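Detained workers' families still waiting for word

Mon 5 March

Relatives of 13 workers held after the walkout at the Zodetti plant in Numum say they have had no contact with them since November. The men were taken from a company dormitory on the second night of the strike. No charges have been made public, and two requests from our legal desk for the place of detention have gone unanswered.

The interior ministry said in a short statement last week that the workers are "in good health and being treated according to the law." It did not say where they are or whether they have seen a lawyer. Families who went to the central police station in Numum were told to come back later, then told that the station held no record of the names they gave.

The strike began over unpaid overtime. Almost 400 people stopped work, most of them migrants on contracts arranged through the labor agency Truteck. Under those contracts a worker who leaves the job loses the right to stay in the country, and the agency keeps the passport until the end of the term. Keeping passports is against the country's own labor code, but we know of no case where an agency has been fined for it.

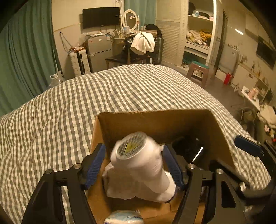 Parcels are the one channel the families have tried more than once. The detention rules allow one box a month for each prisoner, provided the sender can name the facility, and without that name the post office will not accept it. What goes in is also checked closely. Plain cardboard is fine, cloth and clothing are usually let through, and anything with a warning label on it, like the yellow triangle on the round label of the wrapped item held above the box here, should be left out. Medicine needs a doctor's letter in the local language.

Our partners at the Hsiao Center have taken statements from 47 former Zodetti workers who were sent home after the strike. Most describe being questioned without an interpreter and signing papers they could not read. The statements will go to the UN working group on arbitrary detention together with the list of missing men.

Members who want to help can write to the embassy and ask three things: where the men are held, what they are accused of, and when their families may call. Please keep letters short and polite — and do not name individual workers, as some families have asked us not to. A sample letter is available from the office on request.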